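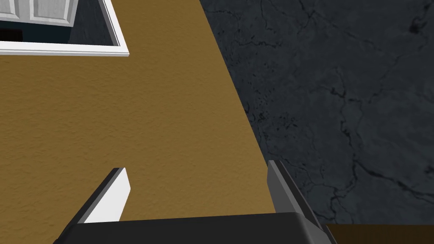
7.4 Fault 2216: wrist pose lost after a scene reload

Applies to: Drolow simulator with the Stano two-arm controller, issue dated 2021-09-30 and later.

Fault 2216 is raised when the controller and the simulator disagree on the angle of a wrist. The arms stop and the grippers keep their last commanded opening. In versions issued before April the fault was not raised and the arm carried on with the wrong angle. If you still run one of those versions, update it before you go on.

CAUTION: Do not clear this fault while the controller is linked to a real arm. The first move after clearing may be large and fast. Set the link switch to SIM ONLY and check that the amber lamp on the cabinet is lit.

To clear the fault:

1. Press HOLD on the control panel. Both arms must show HELD.

2. Open the fault log and note which wrist is listed. If both are listed, treat the left one first.

3. Set the speed limit to 11 per cent. Leave it there until step 7.

4. Open the room view and check that both arms are shown clear of the desk and of each other. If a finger passes through any surface, stop and reload the room from the saved copy.

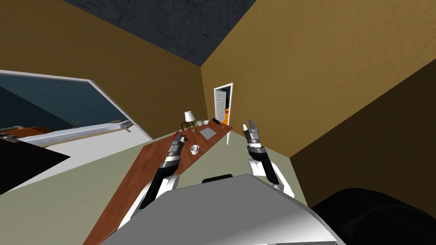

5. Select Wrist > Re-read Pose. Wait for 200 control cycles to pass. The counter is at the foot of the panel.

6. Compare the two angles shown for the wrist. They must match to the first decimal place. If they do not, go to 7.5.

7. Press RELEASE, then jog the wrist a small amount in each direction. Restore the speed limit.

Note: Files made with the Zheng room importer can bring the fault back each time they are loaded. Save the room again in Drolow format once the fault is clear.

7.4.1 Checking the wrist view
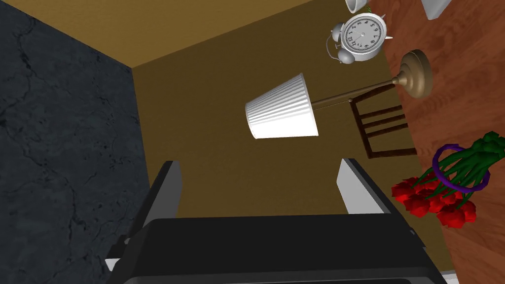 The wrist view turns with the gripper, so its horizon is no guide to whether the room has loaded correctly. Judge the pose by how fixed items lie against one another. The foot of the table lamp should rest on the wooden tabletop, as should the alarm clock, even when both lean steeply in the view. If an item leans away from the surface it rests on, the fault lies in the room file and steps 1 to 7 will not cure it.

Keep the fault log for 24 hours after clearing. If 2216 returns in that time, send the log and the room file to the Drurkcombe service desk and leave the link switch at SIM ONLY.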